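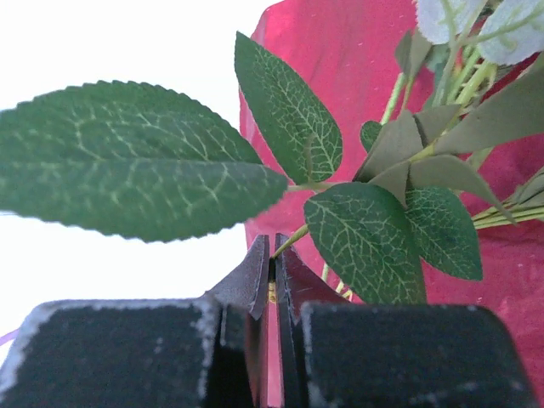 Kunstblumenzweig vor rotem Stoff

Werkstatt Silumitz > Werkstattbuch > Textil > Februar

Eintrag Februar, vormittags
Betrifft: Erstlingsmützchen nach Schnitt Doma, Waschversuch und Überarbeitung des Bündchens

Ausgangslage
Die Entbindungsstation in Cloltovville erhält von der Werkstatt Mützchen für Neugeborene, die den Familien beim Abschlussgespräch überreicht werden. Zur letzten Lieferung ist die Rückmeldung eingegangen, dass sich das Bündchen nach mehrmaligem Waschen wellt und bei einzelnen Stücken am Hinterkopf aufsteht. Die Station bittet um Prüfung vor der nächsten Lieferung. Der vorliegende Eintrag hält den Versuch und die daraus abgeleiteten Änderungen am Schnitt fest. Die Angaben auf dem alten Arbeitsblatt gelten bis zur Freigabe des neuen Blattes weiter, mit Ausnahme des Abschnitts über das Bündchen, der gesperrt ist.

Material
Verwendet wurde Baumwolljersey aus der Partie 1073, bezogen von Zabala, naturfarben, ungewaschen vom Ballen. Für das Bündchen wurde der feine Rippstrick derselben Lieferung zugeschnitten. Der Restbestand des älteren, festeren Rippstricks lag zum Vergleich bereit. Nähgarn und Nadeln entsprechen dem üblichen Bestand im Textilschrank. Die Nadel wurde vor Beginn gewechselt, nachdem an einem Probestück Laufmaschen entlang der Naht zu erkennen waren. Der Jersey ist auf der linken Seite etwas rauer als die Ware der Vorpartie. Ob dies auf die Ausrüstung beim Hersteller zurückgeht, ist nicht bekannt; die Frage ist bei Zabala gestellt, eine Antwort steht aus.

Durchführung
Es wurden 13 Mützchen in der kleinsten Größe genäht. Ein Teil erhielt das Bündchen wie bisher, einfach umgeschlagen und unter leichtem Zug angesetzt. Beim anderen Teil wurde das Bündchen vor dem Ansetzen gedämpft, ausgekühlt und erst dann zugeschnitten. Alle Stücke wurden auf der Innenseite des Saums mit Garn markiert, da sich die aufgebügelten Kennzeichen aus dem Herbst in der Wäsche gelöst hatten. Gewaschen wurde im Waschraum der Werkstatt, gemeinsam mit Moltontüchern, damit die Trommel annähernd so gefüllt ist wie in einem Haushalt mit Säugling. Auf Weichspüler wurde verzichtet. Nach jedem der fünf Waschgänge wurden die Mützchen liegend getrocknet und anschließend an der Kante gemessen.

Abweichung vom Plan: Der dritte Waschgang lief versehentlich im Schonprogramm. Er wird mitgezählt, im Messblatt jedoch gesondert gekennzeichnet. Wer den Versuch wiederholt, stellt das Programm bitte vor dem Befüllen ein und lässt es gegenlesen.

Beobachtungen
Die Stücke mit gedämpftem Bündchen liegen durchgehend glatter. Die Kante schließt an der Stirn sauber ab und richtet sich nach leichtem Ziehen von selbst wieder aus. Bei den Stücken nach altem Verfahren ist die Welle schon nach dem ersten Trocknen sichtbar und verstärkt sich im weiteren Verlauf. Der Einlauf in der Höhe beträgt bei beiden Gruppen bis zu 2 mm und ist für die Passform ohne Belang. In der Weite ergab sich kein verwertbarer Unterschied. Die Messung in der Weite ist allerdings unsicher, weil der Jersey je nach Auflage unterschiedlich stark gespannt wird. Das Messbrett sollte hierfür einen Anschlag erhalten.

Der festere Rippstrick aus dem Altbestand wellt sich ebenfalls kaum, hinterlässt aber auf dem Prüfkörper einen deutlichen Abdruck. Für Neugeborene scheidet er damit aus. Der Restbestand geht an die Gruppe, die Einschlagdecken näht, und kann dort für die Einfassung verwendet werden.

An einem Mützchen öffnete sich die Scheitelnaht über eine kurze Strecke. Ursache war ein nicht gesicherter Fadenanfang. Das Stück wurde aus der Wertung genommen und liegt im Fach für Anschauungsmaterial. Fadenenden sind bei Säuglingsware grundsätzlich innen zu vernähen und knapp abzuschneiden. Lose Schlingen im Innenbereich sind ein Ausschlussgrund, auch wenn die Naht selbst hält.

Änderungen am Schnitt Doma
Das Bündchen wird künftig vor dem Zuschnitt gedämpft. Der Stoff bleibt danach flach liegen, bis er vollständig ausgekühlt ist, und darf in dieser Zeit weder aufgerollt noch gehängt werden. Die Ansatznaht wird ohne Zug geführt; die bisherigen Passzeichen bleiben gültig, hinzu kommt ein Zeichen in der hinteren Mitte. Die Schablone aus Karton ist an der Rundung abgenutzt und wird durch eine neue ersetzt. Bis dahin ist ausschließlich die Schablone aus der oberen Schublade zu verwenden.

Der aufgenähte Knoten am Scheitel entfällt. Die Station hatte bereits im vergangenen Jahr darauf hingewiesen, dass er beim Liegen drückt und von manchen Eltern abgetrennt wird. Als Ersatz war eine kleine gestickte Blüte vorgeschlagen. Sie sieht auf dem Probestück ansprechend aus, die Rückseite der Stickerei ist jedoch auch mit Abdeckvlies noch fühlbar. Der Vorschlag wird für die Mützchen zurückgestellt und für die Stoffbeutel geprüft, in denen sie übergeben werden.

Verpackung und Beilage
Die Mützchen werden gewaschen, gefaltet und im Baumwollbeutel geliefert. Die Beilagekarte enthält die Pflegehinweise und ein freies Feld für den Namen des Kindes. Auf ausdrücklichen Wunsch der Station bleibt das Feld für das Geburtsgewicht weg, da es bei Frühgeborenen wiederholt als belastend empfunden wurde. Der Text der Karte ist entsprechend gekürzt. Der Hinweis, dass im Schlaf innerhalb der Wohnung keine Mütze getragen werden soll, bleibt unverändert an erster Stelle und wird größer gesetzt. Duftbeigaben jeder Art sind in der Verpackung unzulässig, auch Lavendelsäckchen, die in der Vergangenheit gut gemeint beigelegt wurden.

Offene Punkte
- Antwort von Zabala zur Ausrüstung der Partie abwarten, bis dahin keinen weiteren Ballen anschneiden.
- Messbrett mit Anschlag versehen.
- Schablone neu anfertigen und beschriften, alte Schablone vernichten.
- Probestücke mit gedämpftem Bündchen an die Station in Cloltovville senden und um Beurteilung im Alltag bitten.
- Arbeitsblatt Doma überarbeiten, Abschnitt Bündchen vollständig neu fassen.

Nachtrag, nachmittags
Die Probestücke sind verpackt und liegen im Ausgangsfach. Das Messblatt ist hinten in dieses Buch eingeklebt. Die Dampfstation verliert an der Schlauchkupplung Wasser und ist bis zur Reparatur nur mit untergestellter Schale zu betreiben.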